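Are placemats worth the bother?

I own 11 placemats and for most of my life I'd have told you that was 11 too many. My mother ironed hers. Ironed them! We weren't allowed to put a fork down until everybody had one squared up in front of them, and I swore that when I had my own kitchen I'd eat off the bare table like a free woman. 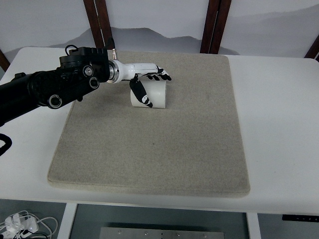 My kitchen table came from Sárzi's, sorry, Sárközi (I always shorten it), and it scratched inside a month. So in September I gave in and bought a set of those thick woven ones, and I hated them by Tuesday. Crumbs go in and never come out. If you must cover a table, I say do it with one big piece of felt, something like that beige rectangle on the white table, with plenty of room around that white cylinder. Felt is quiet. You set your coffee down at six in the morning and the whole house sleeps on, which matters a lot when you live with a teenager and a beagle!

Now, the price. I've seen a set of four linen ones going for 60 dollars, and a runner for almost 200, and I'm sorry, but that's a week of groceries for something whose whole job is to catch soup. Cut felt off the roll is cheap, it shakes clean out the back door, and if somebody spills beet juice on it you can turn it over and carry on. I've been turning mine over since the holidays.

And I do think we fuss too much about "setting" a table at all. My friends come over to eat and complain about their bosses. They'd eat off a shoebox.
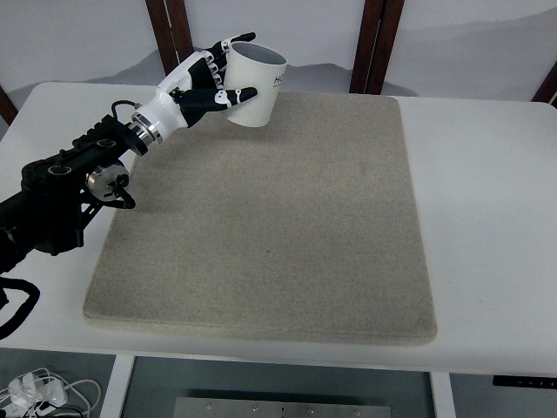

Kinga Antal wrote to me that I've got it all wrong and the fuss is the point, that her kids only sit still for dinner if there's a mat with their name stitched on it, and that felt smells like a wet dog after one spilled glass of milk. She may be right about the milk. I'm still not ironing anything.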